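Home | Projects | Reports | Funding | Contact

Print this page
E-mail this page

Drernthorpe Water Loss Project
Second progress report to the Orkis Fund
Prepared by Genalyn Saludo, project lead
June 16, 2020

1. Period and scope

This report covers work done since the first report in January. The grant pays for a survey of leakage in the older part of the Drernthorpe distribution network, repair of the worst sections, and a set of monthly water balances that the utility can keep up after the grant ends. The treatment plant and the trunk main from Drurnow are outside the scope and are mentioned only where they affect the measurements.

2. Meter survey

The survey list holds 896 service connections. All have now been visited at least once. Meters that could not be read on the first visit were put on a return list, and most of that list has been cleared. The remaining entries are locked properties and pits filled with silt. Reynaldo Tolentino's crew found 111 meters that had stopped or were running backward under low flow. These were tagged and entered in the replacement schedule in order of pipe diameter, largest first.

The address file supplied by the billing office did not match the street numbering on the east side of the network. Corrections were made by hand and sent back to billing. The corrected file has been loaded, but the old route order still appears on the printed reading sheets. Billing expects to fix this with its next software update.

3. Zone metering

The network was to be divided into 4 metered zones. Three are in service. The fourth, at the lower end of Chauhan Road, is delayed. The boundary valve there did not hold when closed, and the night flow test showed water passing into the next zone. A replacement valve has been ordered. Until it is fitted, the lower two zones are being reported as one.

Minimum night flow is read between 2 a.m. and 4 a.m. In the upper zone it fell after the repairs on the school branch and has stayed down. In the middle zone it has not changed enough to report. Musa Okonkwo has checked the logger clocks against the pump station log and found one running slow; the affected readings were shifted and marked in the data file.

4. Leak location and repair

Acoustic sounding was done on foot, at night, along all cast iron sections. Plastic sections gave poor results, as expected, and are being handled by step testing instead. Step testing is slow. Each section needs two people on valves and one at the meter, and customers have to be told in advance that pressure will drop.

Repairs so far have been mostly to joints and service clamps. The longest single job was the replacement of around 300 feet of main behind the old market, where clamps had been placed so close together that further clamping made no sense. The trench was backfilled with imported sand and the surface restored to the road department's standard. The road department has asked for a second compaction test at the north end, and this has been scheduled.

5. Pressure control

The pressure reducing valve at the Drurnow junction was stripped, cleaned and reset. It now holds its set point during the day. Overnight it drifts upward, and the cause has not been found. The pilot screen was clean at the last inspection. The supplier has suggested a smaller pilot orifice, and one will be tried before the next report.

6. Data handling

Field sheets are entered twice by different people and compared. Princess Panganiban has written the comparison routine and a short guide to go with it. Most mismatches are transposed digits in the meter serial number. The project does not yet have a satisfactory way to record a meter that has been moved from one property to another. For now such meters are closed at the old address and opened at the new one with a note.

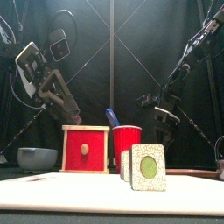
The monthly balance is calculated from the same database, so a late meter route holds up the whole balance. The March and April balances were issued late for this reason. May was on time.

7. Budget

Spending on labor is under plan, owing to the delay in the Chauhan Road zone. Spending on pipe and fittings is over plan, almost entirely because of the market section. Divina Agbayani has prepared a request to move funds between these two lines. It does not change the total. The request is attached as Annex B and needs the Fund's written approval before the next order can be placed.

8. Work planned for the next period

Fit the Chauhan Road boundary valve and repeat the night flow test.
Replace the tagged meters, beginning with the two-inch and larger sizes.
Complete step testing in the middle zone.
Trial the smaller orifice on the Drurnow valve.
Hand over the balance procedure to the utility's operations office in draft form.

Annex A: Night flow readings by zone
Annex B: Budget line transfer request

Print this page
E-mail this page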